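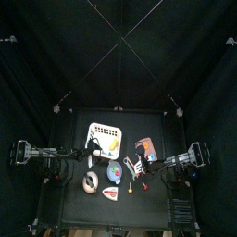 Sigrun Magnusson told me over the phone that a junk drawer only becomes one when two people share it, and I've been arguing with her in my head ever since. Her point was that a person living alone knows why each thing is in there. Add a second person and half the drawer turns into a mystery! I went into the Sullach interviews thinking she was wrong, and I came out thinking she was mostly right, with one big exception that I'll get to.

Figure 3. Small household and toy objects spread out on black fabric.

4.2 Who knows what the thing is for?

We visited 18 homes in Sullach and 15 in Clandanwood, always in the kitchen and usually with coffee. I asked each person to talk me through the drawer (or bowl, or shoebox) where the odds and ends go. I didn't ask them to tidy up first, though a few clearly had. Then I asked the same questions of whoever else lived there, in another room, so they couldn't help each other out.

The mix of household bits and toys that Figure 3 gives a taste of is where the two stories came apart the most. Grown-ups were happy to tell me a loose toy part was trash. Kids hardly ever agreed. One boy in Clandanwood gave me a long and very serious history of a plastic wheel, including the name of the truck it came off and the cousin who stepped on it, and his father, ten minutes earlier, had told me he'd never seen it before in his life.

Boström's older work on kitchen storage treats this kind of mismatch as forgetting. I don't buy that for our homes. The father hadn't forgotten the wheel, he'd just never been told about it, and I think those two cases need separate codes. So I went back through the transcripts and split them (tedious, but worth it), and the "never told" group was the bigger one in both towns.

Now for the exception. People living alone also lost track, but only of things they had inherited. One woman in Sullach kept a small key from her mother's house and had no idea what it opened. She wasn't bothered by that at all. In a sense she was still sharing the drawer, and when I read that passage back to Sigrun she said she'd take it as a point for her side. The Sorska coding sheet had no box for it, so I added one by hand.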